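Prallbridge Baseball Club
07/01/2026

The Club is pleased to share its midseason report on the player development program. The posts that follow cover results in June, changes to the pitching schedule, and arrangements for the second half at Osness Field. (1/14)

The senior development squad finished June with 15 wins and 11 losses over 26 games. The squad stands second in the Northern Division, two games behind Ulton. The top two teams in each division qualify for the September playoffs. (2/14)

Pitching was the stronger side of the squad's play. The starters completed at least five innings in 22 of those 26 games, and the bullpen's walk rate fell from its May level. The coaching staff has asked that the same throwing program remain in place through the end of the season. (3/14)

Hitting was less consistent. The squad was shut out three times in June, twice on the road at Ulton. Additional batting practice has been placed on the calendar before each home series. Attendance is required for all position players who are not on the injured list. (4/14)

The junior development squad closed the month in fourth place. Its record reflects a young roster, and the Club does not plan to move older players down to change it. Playing time at shortstop and in center field will continue to be shared. (5/14)

Two junior pitchers have been promoted to the senior squad, effective with the next home series. Both will work in relief at first and will be limited to two innings per appearance. A decision on whether either will start games will be made in August. (6/14) 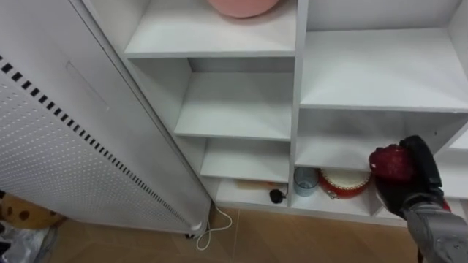 Pitch limits for the junior squad have also been revised. A pitcher who throws more than 50 pitches in a game will now receive four full days of rest, up from three. Bullpen sessions count toward the weekly total. Parents and guardians have received the full chart by mail. (7/14)

Three players remain on the injured list. One outfielder has resumed running and is expected to serve as designated hitter before he returns to the field. The Club does not release medical details for players in the development program and asks that supporters respect this policy. (8/14)

The June 3 home game against Ulton, stopped by rain in the fourth inning, will be completed as part of a doubleheader when Ulton next visits. Play will resume from the point of suspension. The second game will be seven innings. Tickets from the original date will be accepted at the gate for both games. (9/14)

Osness Field drew 3,000 spectators over the June homestand, a new high for the development program. The Club thanks everyone who attended. Gates will open 30 minutes earlier for the remainder of the season to shorten the line at the main entrance. (10/14)

The lower section along the third base line will be closed for the next two home games while the netting is replaced. Season ticket holders in that section will be seated behind home plate. No action is needed on their part, and parking passes remain valid. (11/14)

The Kubiak Cup, the Club's annual tournament for players aged 14 and under, will be held in August. Space is available for 400 players. Team registration is open at the Club office and closes when the field is full. Each team must provide proof of age for every player at check-in. (12/14)

Umpires are still needed for the Kubiak Cup. Applicants must hold a current state certification and be available for both days of the tournament. Assignments will be sent two weeks before the first game, and game fees will be paid on site. (13/14)

The next report on the development program will be issued at the close of the regular season. Questions about rosters, schedules or ticket exchanges may be directed to the Club office during business hours. Replies to this thread are not monitored. (14/14)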